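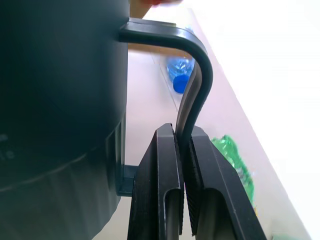 Figure 4. Container body and curved handle.

Section 4: Getting Your Prirden Ready for Its First Use

Welcome back, and thank you for sticking with us through the parts list! By now you've unpacked your Prirden and found a good home for it on the counter, so let's get it cleaned and ready for that first pot of something hot. Set aside a little time for this, put some music on if you like, and read each step all the way through before you do it.

Before you begin

Check that the counter is level and dry, and that the cord reaches the outlet without stretching. The Prirden draws 848 watts, so give it an outlet of its own if you can — sharing one with the toaster is a good way to trip a breaker in the middle of breakfast.

1. Peel off any stickers and pull out the cardboard ring tucked under the lid. It's easy to miss, so run a finger around the inside rim.

2. Wash the lid and the filter basket in warm, soapy water, then rinse them well. Wipe the inside of the container with a soft damp cloth.

CAUTION: Never put the container under the faucet or into the dishwasher. Water in the base can cause a shock and will void your warranty.

3. Fill with cold tap water up to the MAX line. Please don't go past it, even by a splash.

4. Close the lid until it clicks, plug in the cord, and press the switch down. The light will come on and stay on until the water boils.

5. When the light goes off, take a firm hold of the handle, pour all the water down the sink, and repeat steps 3 and 4 one more time. A faint smell during these first two boils is perfectly normal.

CAUTION: Steam comes out near the lid. Keep your face and your free hand well back as you pour, and keep children away from the cord.

Note: If you bought the Sosero filter basket for loose tea, leave it out until both of these first boils are done.

Setting the keep-warm temperature

The keep-warm setting comes from the factory at 86 degrees Celsius, a gentle spot for green tea. If you like yours hotter, hold the switch down until the light blinks, let go, and press again for each step up. Your choice stays saved even when the cord is unplugged.

If something doesn't seem right

A kettle that shuts off early usually has a lid that isn't quite closed. Press it down until you hear the click and try again. If that doesn't do it, turn to Section 7, or write to Mahlet Gidey at our Skekeck service desk and include the number from the bottom of the base.

Guide revised January 2021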